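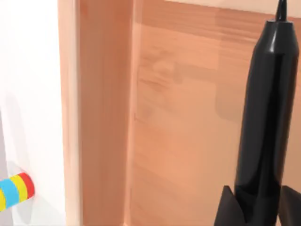 Plullton has begun recording simulated tabletop tasks to train a two-armed robot. Each run is driven by an operator in Jostport and saved as one example. Props are swapped between runs, and the current set includes a glossy black rocket and a small striped cylinder.

The team has kept 114 runs so far and wants 1,000 by November.
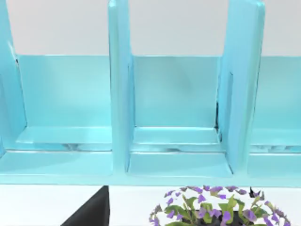

Runs with a dropped object are labelled and kept, said Nadiia Holovko, who leads the recording. 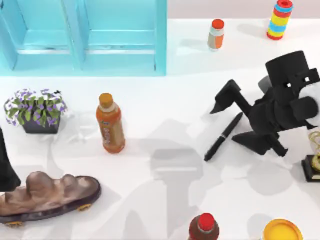 A simulated gripper above a black pen.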